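Tromis Demonstration Arm
Set-up and Operator Guide for Visitor Days

Section 6. The bottle handling demonstration

6.1 Purpose of this section

This section explains how to prepare and run the bottle handling demonstration in front of visitors. It is written for the host and for the operator. The host speaks to the visitors and the operator stays at the control desk. One person must not do the two jobs at the same time.

The program for this demonstration is number 332. It is installed on all Tromis arms delivered by Fornavlow. If your arm has an older memory card, please read Section 2 before you continue.

6.2 What you need

Closed water bottles with a screw cap, full or almost full
The flat table supplied by Distuvwood, or another table of the same height
Floor tape for the visitor line
Dry cloths
The key for the control desk

Note: Bottles of very thin plastic can bend when the fingers close. Test one bottle of the same kind before the visitors arrive.

6.3 Preparing the room

1. Put the table in front of the arm and lock the table wheels.

2. Fix the floor tape outside the reach of the arm. The reach is shown on the drawing in Section 3. Visitors stay behind the tape during all of the demonstration, also when the arm is standing still.

3. Check the daylight. Strong sun from a window can disturb the wrist camera. Close the curtain on the sunny side, and check again if the visit continues into the afternoon.

4. Dry the table and the floor. Do not leave extension cables between the tape and the door.

5. Turn on the control desk and wait until the green lamp stops blinking.

Caution: Do not place bags, cups or phones on the table. The arm does not know these objects and can push them off.

6.4 Running the demonstration

1. Ask the host if the group is ready. We recommend a maximum of 22 visitors in one group, so that everyone can see the screen.

2. Select program 332 and enter the operator code. The factory code is 3247. Change it before your first open day.

3. Place one bottle on the table inside the marked area. The label may face any direction.

4. Move your hands away and step back behind the desk.

5. Press START. The arm moves to the bottle at low speed and the fingers close.

6. When the fingers have stopped, press HOLD. The arm keeps its position until you press START again. Use this time to show the picture of the wrist camera on the large screen. The host can now explain the grip.

7. Press START. The arm brings the bottle to the end position and opens the fingers.

8. Press PAUSE before you remove the bottle. Never take a bottle out of the fingers while the lamp is green.

Caution: If the bottle slides or begins to leak, press STOP. Do not try to catch it.

6.5 Checking the grip on the wrist camera

The wrist camera looks at the bottle from very near, and the view is often tilted. This is normal and does not need adjustment. Compare your screen with Figure 6-2. The finger should lie over the body of the bottle, and the cap should be free. A shiny label can give white reflections on the screen. They are no problem if you can still see the fingertip clearly.
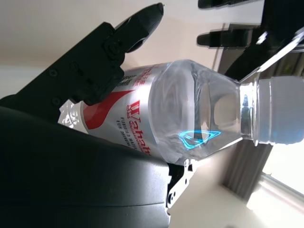
Figure 6-2. Wrist camera view: water bottle in the gripper, finger over the edge of the label, cap to the right.

If the finger lies on the cap or the neck, press PAUSE, open the fingers from the desk menu and place the bottle again. After 2 bad grips one after another, stop the demonstration and do the camera check from Section 4.

6.6 After the visit

1. Send the arm to the rest position and turn the key to OFF.

2. Wipe the fingers with a dry cloth. Do not use alcohol on the black parts.

3. Write the program number and any stops in the log book.

Spare fingers and floor tape can be ordered from Koutsoukos. Please give the serial number of the arm with your order.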